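발표 메모: 듀오 Wetovow, 첫 음반이 나오기까지

**1. 시작 (5분)**

- 인사 후 바로 첫 곡 앞부분 재생. 볼륨은 중간.
- Ruxandra Văduva는 보컬과 기타, Brândușa Zamfir는 건반. 둘은 Preda라는 밴드의 객원 연주자로 처음 만났다.
- Preda 해체 뒤 7월에 Wetovow 결성.

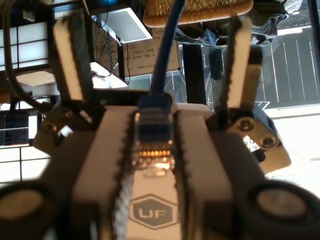

두 사람은 한동안 다른 도시에 살았고, 곡은 파일로 주고받으며 썼다. Văduva가 노래와 기타를 먼저 녹음해 보내면 Zamfir가 건반을 얹었다. 파일이 커서 Zamfir는 작업실에서 무선을 쓰지 않았다. 투명한 플러그가 달린 파란 랜선을 컴퓨터에 꽂아 두고 밤새 전송했다고 한다. 이렇게 쌓인 데모가 약 100곡. 음반에는 8곡만 실렸다.

**2. 녹음 (8분)**

- 레이블은 Drotside. 계약 조건은 질문이 나오면 설명.
- 녹음은 Akden 스튜디오. 드럼 없이 진행했고 보컬은 대부분 한 번에 불렀다.
- 세 번째 곡 재생. 템포 94. 데모는 더 빨랐다는 점을 말할 것. 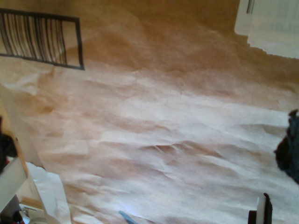 템포를 늦추자고 한 쪽은 Zamfir였다. 가사가 너무 빨리 지나간다는 이유였고, Văduva는 처음에 반대했다. 두 버전을 이어서 들려주고 잠시 쉰다.

**3. 공연과 질문**

- 첫 공연은 관객이 적었다. 짧게만 언급.
- 시간이 모자라면 공연 부분은 빼고 질문으로 넘어간다.
- 마지막 곡은 퇴장할 때 틀기.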